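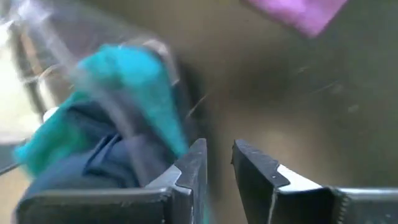
I signed up for evening Welsh classes because my knee hurt. I'd given up running, I had two free nights a week, and the community college catalog had landed on my kitchen table open to the languages page. Pottery was full.

There were 14 of us at the first session, squeezed into a room above the Trollent building, and our teacher, Gwilym Gwynne, didn't speak a word of English for the first half hour. He pointed at himself, said his name, pointed at the window, said something about rain. Then he pointed at me. I said "bonjour." I'm 52 years old and I panicked and said "bonjour."

It got better, slowly. Gwilym is big on talking early and badly, and he doesn't hand out grammar tables until you've begged for them (I begged in week three – mutations will do that to a person). If you've never met a Welsh mutation, the first letter of a word changes depending on what comes before it, so you go to look up a word you heard and it isn't in the dictionary. I spent most of October looking for words that started with the wrong letter!

I sat next to Svitlana Chornovol, who already speaks four languages and treats class like a crossword. She got me onto Pruren, a flashcard app, and I did 30 cards every morning with my coffee. I have mixed feelings about it. I can tell you the Welsh for "hedgehog" in my sleep, but the first time Gwilym asked me what I'd had for dinner, I had nothing. What helped me more was the phone. Kofi Quaye from the back row called me twice a week and we'd talk for seven minutes with a kitchen timer running, mostly about his allotment of tomatoes and my brother's terrible truck. Those calls were awful at first, with long, long gaps. By spring we were forgetting to set the timer.

The course costs less than I used to spend on running shoes, and the textbook is the only extra. Skip the audio discs, they're the same dialogues read very fast by a man who sounds annoyed.

Our end-of-year evening was on 22nd June, and I stood up and told a story about a lost suitcase, in Welsh, without notes. I got the past tense wrong almost all the way through. Gwilym wrote the corrections on the back of my program, in green pen, and I've stuck it to the fridge. Svitlana wants us both to try the intermediate group in the fall, so I've been rereading chapter 7 and muttering at the dog.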